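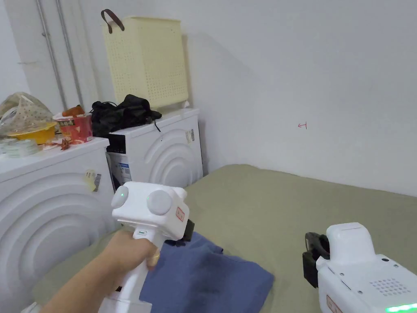

Kadri Uibo
Communications Officer, Urneck College

Students at Urneck College teach household robots to fold, one cloth at a time

Urneck College has announced the second year of its Domestic Robotics project, in which students use hand-held grippers to record everyday household work so that a robot arm can later learn from it. The project is open to students of engineering, computing and health and social care, and the next group will begin work in August.

The project is run by the Department of Engineering in partnership with Tirnura, a company which develops control software for small robot arms. Students work in pairs in ordinary living spaces. One student holds the grippers and carries out a task, such as folding a cloth on a mat or on a bed. The other keeps the written log, notes any attempt that has to be left out and prepares the next one.

In the first year the group submitted 1,954 recordings. After checking by the students themselves and by staff, 1,287 were accepted into the project's training set. The remainder were set aside, in most cases because the cloth had slipped from view or because the task had been stopped before the end. The college will retain the rejected recordings for teaching purposes, as they have proved useful in showing new members what to avoid.

Suleiman Abubakar, Project Lead and Senior Lecturer in Engineering, said: "Our students come to this work expecting to write code in the first week. Instead they fold. They learn how much of a simple task is done by the fingers without any thought, and they must then find a way of doing the same thing with two jaws. By the time they sit down to train a model they know the task very well, and their questions are much better for it."

Cloth was chosen as the main subject for the year following a proposal from the students. Fabric changes shape whenever it is touched, and a method that suits a thin towel may fail on heavier material. Each pair is therefore asked to repeat a fold from several starting positions and on more than one surface, and to record work in rooms that have not been cleared beforehand. Bedding, clothing and household goods are left where they are.

The department considers this last point to be of particular importance. Models trained only at a clean bench have performed poorly in the college's own trials when moved to a furnished room. The student group has asked for the number of different rooms to be increased, and the college has agreed to the request.
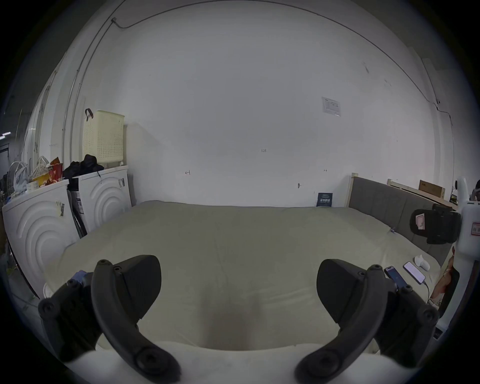

How the programme is organised

Each student completes a short induction covering safe handling of the equipment, care of batteries and cables, and consent when working in a home or shared building. No recording may begin until everyone present has agreed to it, and any occupant may ask for material to be deleted.

Students then take part in one practical session a week, held on Monday from 2 pm. A session is divided into three parts: setting up and calibration, recording, and review. During review the pair watches the material together and marks each attempt as accepted, doubtful or rejected. Doubtful attempts are passed to a second pair for decision.

In the spring term the group moves on to training. Students are given access to the college's computing room and may use either the software supplied by Tirnura or tools of their own. Their results are tested on a pair of fixed arms in the engineering workshop, and each pair writes a report of the outcome, including those cases in which the arms did not complete the fold.
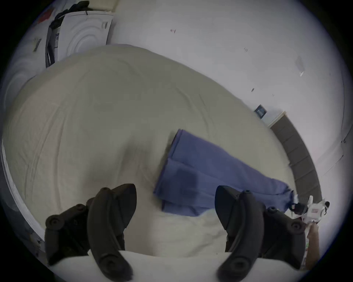 Students' grippers at work with a blue cloth during the Domestic Robotics project, Urneck College.

The Dimitrov Prize and the Gerel Challenge

Two awards are linked to the project. The Dimitrov Prize is given each year to the pair whose written log is judged the clearest and most complete. It carries an award of £300 towards books or equipment, and is decided by teaching staff from outside the department.

The college will also enter a team for the Gerel Challenge, an inter-college competition in household robotics. Teams are required to present a trained system that can fold an unfamiliar cloth placed in front of it by the judges, and may use no more than 100 recordings of their own in the final stage of preparation. The team will be selected from second-year members of the project at the end of the autumn term.

Mr Abubakar added: "The limit on recordings is a fair one and will make the students think with care about which attempts they keep. We look forward to seeing what they choose."

Applications

Students enrolled at Urneck College may apply through their course tutor. No previous experience of robotics is required. Applicants will be asked to provide a short statement of interest and to attend one practical session before a place is confirmed. Places for students of health and social care are reserved until the close of applications.

Households and community buildings wishing to offer a room for recording sessions are invited to contact the Department of Engineering through the college's main reception.

Notes to editors

Urneck College provides further education and technical training for students aged 16 and over.

Interviews with staff and with members of the student group may be arranged on request to Kadri Uibo, Communications Officer.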